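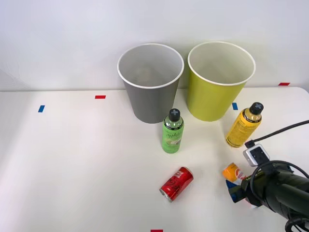 OK, sorting corner update, because I am way too happy with this one. Two bins, one gray and one yellow-green, side by side at the back of the white table. Gray is for trash, green is for bottles. I've wanted this setup since March!!

---

Bins first. I got them at Ralis after walking past them for weeks. Same shape, open tops, white rims, narrower at the bottom so you get a nice wide mouth to aim at. No lids, no pedals. You walk up and drop the thing in. I love that so much.

---

Why on the table and not the floor? My back! Also the dog, who thinks any bin at nose height is a buffet. The table is an old one from the Ivwood office sale and it's the perfect height for scraping plates.

---

Next up is the drink bottles. We go through a LOT of the black-cap ones (the green label one with "Apple" on it is my favorite by a mile, the yellow is what everybody else grabs). Rinse, cap back on, into the green bin. Check your own town's rules on caps, ours wants them on.

---

I do a full run to the drop-off every Tuesday before work. It takes 4 minutes if the light by the Plakon building is green. Used to be a whole Saturday chore with bags splitting all over the trunk.

---

Somebody asked if the colors matter. For us, yes! My kids ignored every label I ever taped up, but "bottles go in green" stuck in 2 days. Even my mother-in-law does it now without asking.

---

Still to do: a hook for the spare bags and maybe a third bin for paper if I can find one in blue. If you spot that shape in blue anywhere, please tell me, I will drive 50 miles for it.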